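Kurolley group reports two-arm handover method that plans both grasps together

January 1, 2018

A group at the Kurolley laboratory has released results for a two-arm manipulation method that selects the grasps of both arms in a single step. The method, named Flustix, was tested on small household and packaging items on a tabletop. The report was written by Lorna Policarpio, with hardware support from the engineering firm Herkolness.

Most two-arm systems in use today treat a handover as two separate problems. The first arm picks up the object with whatever grasp scores best on its own. The second arm then looks for a free area to hold. This works well with long objects, where there is room for both grippers. With short objects it often fails, as the first gripper covers the only surface the second one could use. The usual remedy is to put the object down and pick it up again, which costs time and sometimes tips the object over.

Flustix scores pairs of grasps. For each object the planner generates a set of candidates for the left gripper and a set for the right, then removes every pair in which the fingers, wrists or cable loops would touch. The remaining pairs are ranked by a learned model that estimates how likely the object is to stay in place while one gripper closes and the other opens. The arms move only after a pair has been chosen. If no pair passes the collision check, the planner reports this and stops. 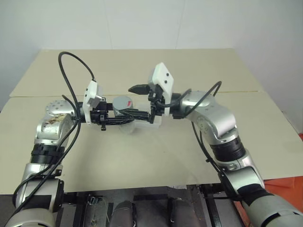

The learned model was trained on recordings of an operator guiding both arms by hand. The collection ran through May and produced 146 usable recordings. Policarpio describes this as a small set, and the report attributes much of the performance to the collision check, with the model acting mainly as a tie-breaker between pairs that are already feasible. When the model was replaced with random selection among feasible pairs, results dropped on round and clear objects but changed little on boxes.

Testing covered 19 objects, none of which appeared in the training recordings. A trial counted as a success if the object changed grippers without touching the table and was still held 15 seconds later. The same objects were run with a sequential planner, tuned by the same group, as a baseline. Flustix completed 90 percent of its trials under this rule. The report gives the baseline results per object and does not combine them into one figure, on the grounds that the sequential planner refused several objects outright and those refusals are hard to compare with drops.

Failures fell into two main groups. In the first, depth readings on transparent plastic were incomplete, and the planner placed a fingertip too high or too far back - in several of these trials the gripper closed above the rim. In the second, the releasing gripper opened before the receiving gripper had reached its full closing force. The authors corrected the second problem late in the work by adding a short force check before release. Trials run before the correction were kept in the totals.

Planning time is the main cost. Scoring pairs grows quickly with the number of candidates on each side, and the current version limits both sets to keep the wait acceptable. A coarse filter that discards poor pairs before the full collision check is in development. The filter was not used in any of the reported trials.

The method assumes that the position of both arm bases is known and does not change. The Rolland test site, which will repeat the trials on a second pair of arms, plans to measure how much calibration error the planner can tolerate. Its first runs will use the original object set, followed by soft packaging, which the present report does not cover.

The object list, trial logs and planner settings are available from the Kurolley laboratory on request. The training recordings will be released after the Rolland trials are finished.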